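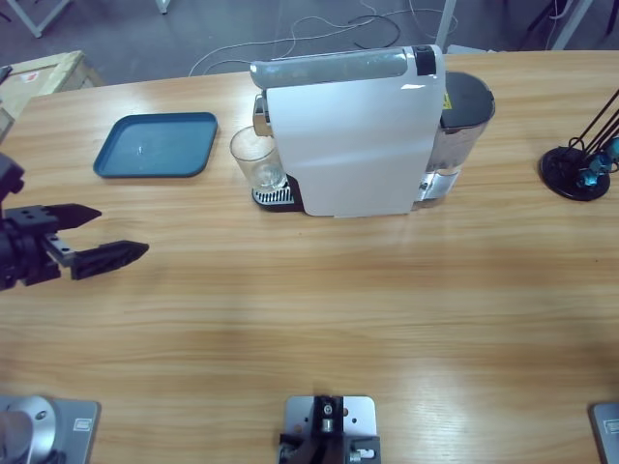
Oduor Makokha maintains that Stusholm is a game about queueing with a murder attached, and most players who have finished it would find that hard to dispute. Stusholm is a narrative adventure game developed by the small studio Tóth and published by Triltel. It is set on a ferry island of the same name during a single week in March, in which the harbour pilot is found dead and everyone carries on filling in forms.

Gameplay

The player controls Inspector Plestau, a retired customs officer who has been sent to the island to audit its lighthouse and is mistaken for a detective on arrival. Plestau never corrects the error. Most of the game consists of conversations, during which the player may interrupt, nod or pretend to write something down. Pretending to write something down is by a wide margin the most effective option, and has a dedicated button.

There is no combat. There is a stamina bar, which governs how long Plestau can stand up at a funeral.

Evidence is collected as paper documents, of which there are 115. Each must be stamped at the island office before it can be shown to a suspect. The office keeps short hours and closes for lunch, and the clock does not stop while the player reads the sign explaining this. 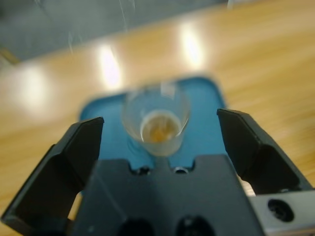
Documents stamped on the wrong day are still admissible but cause suspects to sigh. Enough sighing locks the player out of the vicarage, and with it one of the longer side stories, concerning a disputed goat.

Endings

The game has two endings. In the first, Plestau names the killer. In the second, Plestau completes the lighthouse audit. The second is considerably longer, has better music and is regarded by many players as the proper one. It is possible to reach the audit ending without learning that anybody has died, although this requires the player to walk out of the opening scene and decline every invitation to tea.

Development

Tóth began work on Stusholm as a ferry timetable simulator. Writer Edeltraud Zaugg added the murder late on, after test players asked what they were supposed to be doing. Her script ran to 579 pages, 300 of which were cut. The remains of the simulator can be found in the harbour menu, where the timetable may be consulted at any time and is accurate.

The game was released on 17th February, along with a patch removing a seagull that could follow Plestau indoors. Players complained, and the seagull was restored in the next update with its own footstep sounds.

Reception

Reviewers praised the writing and the drizzle. Opinion on the stamping was divided, with several critics calling it tedious and several others calling it tedious in a tone of admiration. The map was widely disliked. It can only be opened at a table, and it has to be folded up again by hand afterwards.

See also

Detective games
Fictional islands
Video games set on ferries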